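# Talk notes: operating rules for sidewalk and road robots

Slot is after the 3 pm break. Keep it moving. 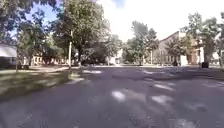 Start with the site rules, then the reasons if anyone asks.

**1. Shade and glare**
- Driver log must note light conditions at the start of every run.
- Under trees, hold walking pace. No exceptions for a route you know.
- If the operator can't tell a bright patch from an object, the robot stops. Sorin wrote this one and it stays as written.

**2. Who can stop it**
- One named operator per robot, plus one spotter on foot.
- Either can call a stop. Neither has to explain it on the spot.
- Mention the Cletstead trial: 183 runs, 22 stops called by spotters. Hawi has the breakdown if there's a question.

**3. Crossing pavement**
- Cross at marked points where there are any.
- Vehicles go first, every time, even when the driver waves you on.

**4. Records**
- Keep camera and wheel data for 21 days, then delete unless there's an open report.
- Blurred footage counts as footage. Don't discard it.
- Near misses go on the same form as contacts.

(Pause. Ask who already keeps a near-miss form.)

**5. Still open**
- Remzi wants a separate colour for the spotter's vest. Gendach hasn't agreed.
- Night runs: no rule yet, so no night runs.

Hand over to Tolera for the Zakeck checklist.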